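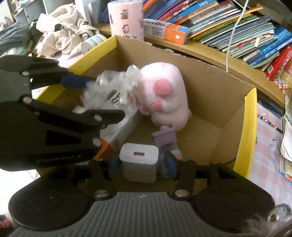 3월, 동아리방, 오후 4시쯤 시작

오늘은 상자 정리 과제만 팠다. 대회 연습용으로 우리끼리 부르는 이름은 **Kasero 과제**. 잡동사니가 든 종이 상자에서 물건을 하나씩 꺼내 옆에 놓는 것까지가 한 에피소드다. 양손 그리퍼를 사람이 직접 들고 하는데, 해 보면 생각보다 손목이 아프다 ㅠㅠ

지금까지 모은 게 434개, 그중에 쓸 만하다고 표시한 게 372개. 나머지는 대부분 내가 중간에 멈칫하거나 다른 손이 시야를 가린 것들이다. 지난번 메모에 "왼손 먼저 넣지 말 것"이라고 크게 써 놓고 오늘 또 왼손부터 넣었다. 반성.

### 물건별로 느낀 점

- **흰색 어댑터**: 제일 편하다. 세워져 있으면 패드 두 개를 양옆에 맞추고 그냥 닫으면 된다. 다만 USB 구멍이 위로 보이게 서 있는 경우만 너무 많이 모은 것 같아서 다음엔 눕힌 것도 넣어야 한다.
- **투명 비닐 포장**: 여전히 골칫거리. 구겨진 데다 번들거려서 어디가 가장자리인지 나도 모르겠는데 모델이라고 알까 싶다. 끝을 살짝 집어서 천천히 드는 쪽으로 통일하자.
- **분홍 인형**: 말랑해서 대충 잡아도 잡힌다(그래서 잡는 위치가 매번 제각각이다). 몸통 가운데로 정해 두는 게 낫겠다.
- **긴 종이갑**: 비스듬히 놓이고 위에 비닐이 걸쳐 있으면 순서가 꼬인다. 비닐 먼저, 갑은 나중! 주황색 끝부분을 잡을지 중간을 잡을지는 아직 못 정했다.

### 학습 쪽

Costov 스크립트로 밤에 한 번 돌려 봤는데 14번 시도에 7번 성공. 딱 반타작이라 기뻐해야 할지 모르겠다. 실패는 거의 비닐이었고, 한 번은 손가락이 상자 벽을 밀어서 상자째 끌고 갔다. 보면서 소리 질렀음. 상자 바닥에 테이프를 붙이면 되긴 하는데 대회장에서 그걸 허용하는지 규정을 다시 읽어 봐야 한다.

Pevitz 뷰어는 또 프레임이 밀린다. 양쪽 영상을 나란히 틀면 오른쪽이 조금 늦게 따라오는데, 저장된 데이터가 그런 건지 뷰어만 그런 건지 확인을 못 했다. 원본 시간값부터 비교해 볼 것. 이게 데이터 문제면 앞에 모은 것도 다 다시 봐야 해서 생각만 해도 아찔하다...

### 다음에 할 것

- [ ] 어댑터 눕힌 자세로 추가 수집
- [ ] 비닐만 따로 한 세트
- [ ] 대회 규정에서 상자 고정 부분 찾기
- [ ] 시간값 비교 (급함!!)
- [ ] 배터리 충전기 제자리에 두기, 저번에 찾느라 한참 걸렸다

다음 사람은 시작 전에 손가락 패드 한 번씩 닦아 주세요. 데이터는 Tawfik 폴더에 올려 뒀고 이름 규칙은 지난번이랑 똑같음.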